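Pullik two-arm bench kit: what I spent, what I'd skip, and what I'd budget for next time

March 12, 2019 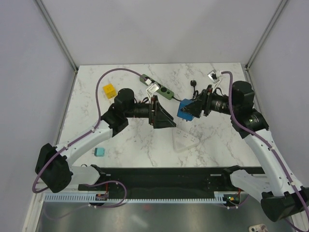

Should you buy two arms right away, or start with one and add the second later? Start with one if you've never run an arm before, and put the money you didn't spend into a proper table and spare motors. The second arm will still be for sale in six months, and by then you'll know whether you need it.

I did it the other way around, of course. I ordered the full two-arm Pullik kit in one go, and I've been living with it long enough now that I have Opinions. We're a small shop (we test plugs, adapters and power strips for a couple of importers) and I wanted something that could do the boring plugging and unplugging while I did the paperwork. So this is a buyer's review, and if you want torque curves you'll need to look elsewhere!

First, the good stuff. The arms are lovely for the money. They bolt onto one shared rail along the near edge of the table, and once that rail is down it stays down. I had been bracing myself for an afternoon of shimming and it took me less time than the invoice did. The white links are stiff enough for what we do, and the black grippers will take hold of a chunky travel adapter without much fuss. The blue one is my favorite test piece because it shows up so well against the marble-pattern top. Small flat things are harder. That white triangular multi-socket adapter is the one I'd take along to any demo before you sign anything, because if a gripper can pick that up off a flat surface, it can pick up most of what's in our bins. Mine manages it, but I had to fiddle with the approach angle for days.

Now the cables. Oh boy. The purple ones that come with the kit are long, and they go wherever they feel like going, including in a big loop right over the work. The comb-style guide along the front helps a lot with the ends nearest the rail and does nothing at all for the rest. I bought a pack of 40 clips from Garnness and I've used nearly all of them on one thing or another. Put clips in the budget. Put velcro in the budget too.

The two small circuit boards sit out in the open at the ends of the rail, and I don't love that. Pullik sells covers separately — they should be in the box, in my opinion, and I said so on the survey card. If you have people leaning over the bench with coffee, order the covers on day one.

Power and spares, then. I keep a small drawer of extra motors and a second gripper, and that drawer cost me $211 from Vornham, who were quick and packed everything well. It felt like a silly amount to spend on parts I might never need. Then a wrist motor quit in the first month and I was back up before lunch, so I've stopped complaining about it.

The enclosure was the surprise line on the spreadsheet. I'd planned to run the whole thing on an open bench, and then I priced out aluminum rails and some pale panels and decided to just do it. Plain walls make life so much easier if you're using a camera, and ours has one fixed in place looking at the table. Bright makes a ready-cut panel set that would have saved me a weekend, only I found it after I'd already cut mine. Typical.

A few planning notes, in no order:

Leave more depth behind the table than the drawing says. Pullik's sheet gives you the footprint of the base and forgets that elbows exist.

Set aside real hours for setup. I told my boss 40 and used 60, and most of the extra went on teaching the two arms to share the middle of the table politely. One arm alone would have been done much sooner, which brings me back to my answer up top.

Buy your test props in doubles. Power strips, plugs, blocks, all of it. They get scuffed, and then the results drift and you spend a morning blaming the software.

Ask about the support plan before you pay. Ours renews in May and the price on the quote wasn't the price on the website (the quote was lower, so do ask!).

Would I buy it again? Yes, with the covers, with the clips, and one arm at a time. Four stars from me, and I'd go to four and a half if they'd ship shorter cables.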